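The Bag Drawer

Most kitchens have a place where plastic bags go and do not come back. In Gülizar Kırmızıgül's apartment it was the cabinet under the sink, and by last October the door would no longer shut.

She emptied it onto the floor one evening and gave up counting at 400. Most were the thin supermarket kind, balled up and pushed in behind the dish soap. Some had receipts in them. One had a sock.

"I wasn't saving them for anything," she says. "I just couldn't throw out a bag that still worked."

Kırmızıgül runs Poden, a two-person business that sorts out other people's kitchens and closets, so the cabinet was a little embarrassing. It also gave her a subject. She and her business partner, Elif Naz Kocabaş, now teach a Saturday class on small household clutter, and the first hour is spent entirely on bags.

The method is plain. Bags are sorted by whether they have holes, then by size. Anything torn or sticky goes out. The rest are flattened on a table, pressed from the closed end toward the handles to get the air out, and folded in thirds lengthwise. After that there are two schools. Kocabaş folds hers into small triangles, the way her aunt did, and tucks the handles in at the end. Kırmızıgül rolls hers and stands them up in a row.

Both of them keep the result in a shallow wooden tray. Kırmızıgül is firm about this. A deep bin lets bags sink and tangle, she says, and a cloth sleeve hanging on a door gets stuffed until it bulges. With a tray you see how many you have, and when it is full you stop. 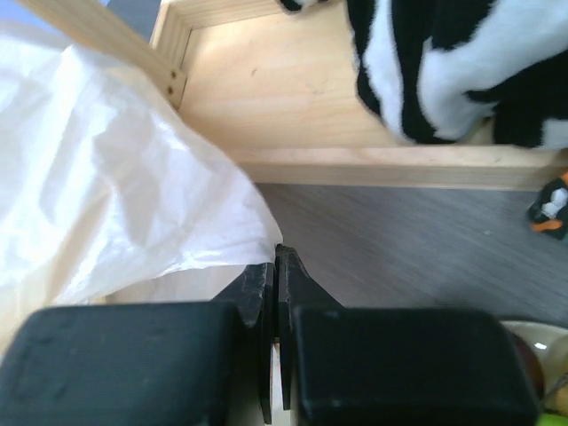 A crumpled white bag and a pale pine tray.

Pine is the cheap choice and works fine. The one thing to check is the inside of the corners, where a rough edge or a raised screw head will catch thin plastic and tear it. A few minutes with fine sandpaper takes care of it. Kocabaş leaves her trays unfinished and wipes them out with a barely damp cloth. She used oil once, on a tray in a client's pantry in Nultness, and the bags picked up the smell.

How many bags to keep is the question that starts arguments in class. Kocabaş says 20 is plenty for a household. A man who came in the spring said he had some 900 at his cabin and used them all - for bait, wet boots, paint brushes and seed packets. She let him have the cabin, but asked about the apartment.

Kırmızıgül keeps 30. They line the bathroom wastebasket and go along on trips for laundry. When the tray runs low she takes a bag at the store again, and when it is full she carries a cloth one. The cabinet under the sink now holds dish soap, a bucket and a box of sponges, and the door shuts.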